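Wed 14 December

Keerthana's sorting table is up, and I said I'd give it until the end of term. 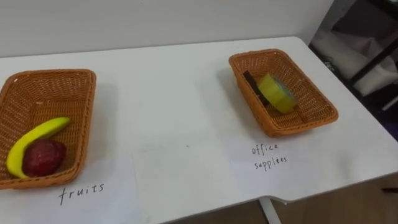

I still don't see what it's meant to teach them. Keerthana came back from the Pinduvby course in October convinced that sixteen children who can't find their own coats will learn to put things where they belong if we only write the place down. So now there are wicker trays on the white table, and "fruits" in thin black letters just in front of the one with the banana and the apple in it. Written straight on the table top, mind you. I asked what pen she'd used and she said it would come off. We'll see. Half of them can't read yet, so they'll go by the banana, and then what is the word for?

Brenda thinks I'm being sour. Perhaps. But I remember the Drakgate picture cards -- 25 of them, laminated, three left by Easter and one of those chewed.

Tín did ask me at lunch whether a tomato was allowed in with the fruits. I said yes, he said no, and he went off to ask Keerthana, who sided with me. He wasn't having it. I suppose that counts as something, though he'd have argued about tomatoes without any basket.

Must ring Diễm about Friday's cover. Also we are out of glue again.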